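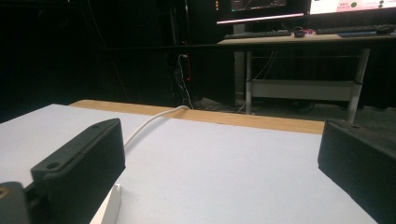
Hi Ardalan,

You asked for a midyear update on the trail and lift access grant before the board sits down again, so I'm writing it up while the bike park is closed for maintenance and I can hear myself think. Fair warning, it's long in some spots and thin in others. The budget sheet is coming separately from Jia in the office.

Summer season first. We opened the lower mountain in May, a week later than I wanted. The snow hung on in the trees above the Hekesov chair and the access road was a mess until the county got a grader up there. Once we were open, things moved fast! The beginner loop your money paid for was riding well by the end of the month, and the school groups took to it right away. We've had 355 kids through the learn-to-ride days so far, and the goal in the grant agreement was 1,000 by the end of next summer. I know that looks low. Two of our biggest school districts only book in the fall, and both have confirmed dates, so I'm not sweating it yet. Ask me again in a month.

The adaptive program is the part I'm happiest about. We ran six sessions on the lower loop and filled every one of them. The wider bridge decks made a huge difference for the three-wheel bikes (the old ones were so narrow that our instructors had to walk alongside and steer). I'd like to widen the last two bridges before snow if the lumber shows up, but the mill keeps pushing our delivery and I've stopped believing their dates.

Now the stuff that didn't go so well. The Plaro connector is not built. We had it flagged and ready to cut, then the forest folks asked for a second drainage survey on the upper switchbacks, and by the time that came back our trail crew was booked on another mountain. The survey itself was fine – they want more rock in one gully and a different line around the spring. I've moved that money into next year in the budget, pending your okay. If you need a formal letter for that, tell me who it goes to.

Ticketing was another headache. We switched the summer passes over to Hostis in June and the scanners at the base wouldn't read the season passes people already had in their pockets. For two weekends we were checking names off a printed list. It's sorted out now and the lift counts since then are solid, but please treat the June numbers in Jia's sheet as low. I'd rather leave them low than guess.

Staffing is okay. We lost one lead instructor to a job in Utah and moved up one of our seasonals, and she's been great. I'm still short a patroller for the winter beginner area, and the wage we can offer is not helping. That's something I'd like to talk about on the phone, if you have time.

Coming up: fall school groups, the bridges, and then we flip the whole lower area over to snow. The carpet lift needs a new belt before it can run and the part is on order. Snowmaking tests start as soon as the nights are cold enough.

What I need from you is a yes or no on carrying the Plaro money forward, and whether the board still wants to come up and ride the loop. We've got loaner bikes in most sizes, and helmets too.

19 September 2018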